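November, kitchen corner, after lunch

Fridge clear-out w/ Marisol. Apples from the Tedton order go in the yellow basket before anything gets wiped.
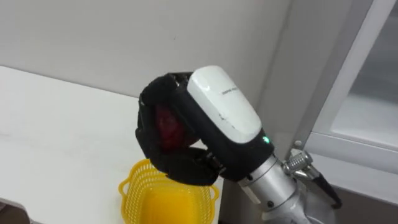
Bruised ones to Willy for the compost. Rest back in once it's clean. Upper compartment first, lower door stays shut for now.
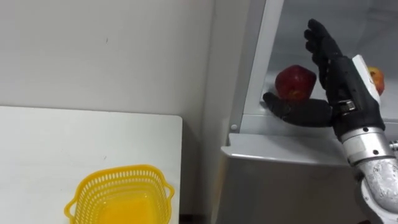
Gus wants 40 min with the door open, I say 15. Gasket still sticky at the hinge end, ask Ignacio for the soft brush.
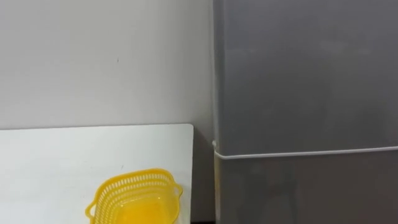 Table needs to stay clear for the rest of teh week. Basket w/ the little yellow tray inside is fine where it is, but pull it in from the right edge a bit.
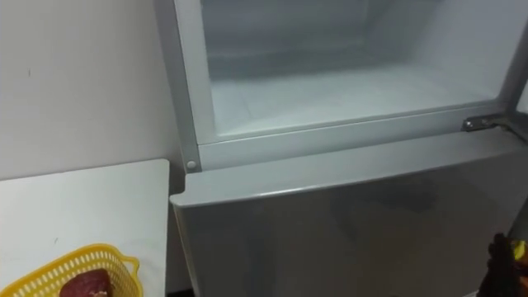 Baking soda + warm water, no spray. Bernadette has 2 clean cloths, rest are in the wash. Thermometer back on the shelf tonite.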